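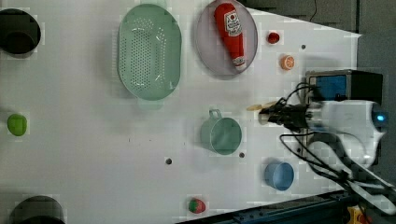
Gripper in from the right, ketchup bottle resting on its tray.

I set our bench rules at Eseck in April, and Jolien Peeters still tests me on them! First up, keep the arm slow near people – I cap it at 200 mm a second.
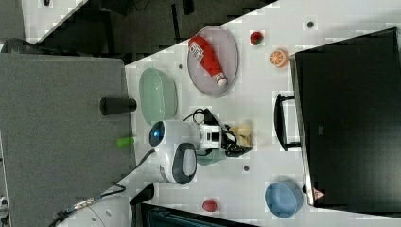

Who can reset an e-stop?
Only the person running the arm, once everyone's hands are clear.

Next, tidy your cables before each run and check the warning labels are readable.
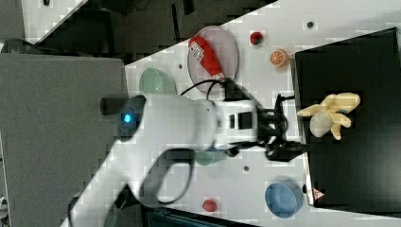

Toy bananas on the black box, right by the gripper.

Then log your run and colour-code any faults.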